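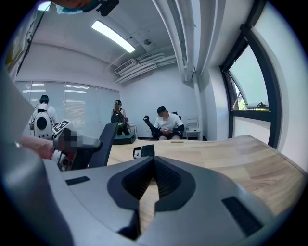

Brunello Pagano wrote under my last review that hand-held grippers are all the same, and that the only difference between them is how long you can use one before you must open it with a screwdriver. I think he is half right, so I will give this review mainly to the looking after.

We have used a pair of Hareck grippers since October. They are the kind you hold in the hand, with a camera and a square marker on top, and the recordings later teach the arm in our Wiltar cell. I paid 717 euros for the pair, with one set of spare pads.

The setting up is well explained, except for one page. The manual says to fix the marker first and calibrate after, but it does not say that the small screws of the marker plate must be tightened again when the first day is over. Ours moved a little, and I lost an afternoon to find out why the paths in the software were bending. Now I put a pencil line across plate and housing - if the line is broken, I calibrate again before anything else.

The housing is matte and does not show fingerprints, which I like. The slot between the fingers is less pleasant. It collects dust and crumbs of cardboard, and the fingers start to close unevenly. A dry brush is enough. Please do not use oil, I tried it on one and had to wash everything out.

The pads lasted 2458 closings by the counter, then one began to slip on glass. Changing it is a matter of two screws, but they are very short and like to fall on the floor. I do it over a tray.

I also sent one gripper for repair to Skeltden, when the trigger spring became weak. It came back in good order, although the letter with it was only a copy of the invoice. The older Baptiste model has a stronger spring, but it is heavier and my wrist complains.

I would buy the Hareck again. I would order a second set of pads at the same time, and I hope they will correct page with the marker screws.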